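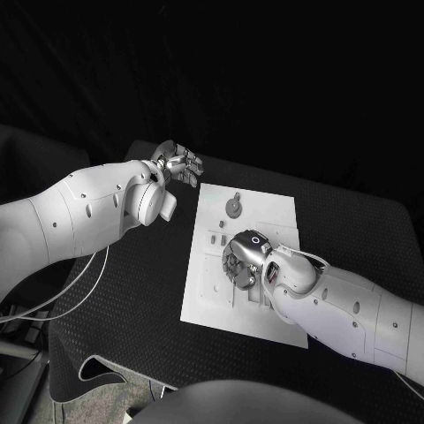
Print | E-mail this page

Peg boards and shape boards: speaker notes
Siv Lie, Willalport library talk, January 29, 2024

Slides 1-2. Hello, thanks, washrooms down the hall. 17 minutes then questions. Don't read the slides out.

Who's used one of these? Hands up. Most will say kindergarten. Fine, start there.

Basic idea: one flat board, loose bits, each bit has a place. Pegs, plates, shapes. Good ones lie dead flat. Ours at Brirkico rocked for a year before we stuck felt under the corners, tell that one quickly.

Slide 3. Colour of the table matters more than people think. White board on a black top, you see the edge straight away. White on our old cream benches, no hope, pieces put down beside the board got missed. Cheapest fix = dark cloth, matte, no pattern. Ironed!! Creases tip the small pieces over.

Slide 4. Layout. Pegs want room around them for fingers. If you crowd the shapes together everyone knocks the neighbour. Leave the centre for last when setting up, otherwise you're leaning over it the whole time. (mention sleeves)

Slide 5. Mixed boards vs single-kind boards. I prefer mixed, pegs and plates and shapes on teh one board, becuase people get bored of pegs. Some in the room will disagree, let them.

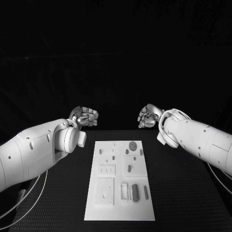
Costs (slide 6, keep it short)

Clekis set, $179, what we bought in December. Does the job. Lid is rubbish.
Miyazaki set, $2290 for the full classroom lot. Lovely finish, borrowed one for a term, couldn't justify it.
Grant covers up to $3000 but freight counts, so ask for the quote with freight in.
Making your own: possible. Sand every edge, then sand again. Have the drill template ready to pass round.

Storage

One bag per board. Label the bag AND the board. Pegs in a jar with a screw top, not a zip bag, zips go. Plates flat, never on end. Ask if anybody has a better way with the odd shapes, mine live in a biscuit tin.

Questions

Likely: what age, can you wash them, where do spares come from. Spares: write to the maker first, then swap table at the back tonight.
Collect the sign-up sheet. Take the tin home.

Print | E-mail this page

Related items
Sorting trays on a small budget
Felt, cork or rubber: what goes under a board
Swap table list, Willalport
Notes from the December talk: jigsaws with missing pieces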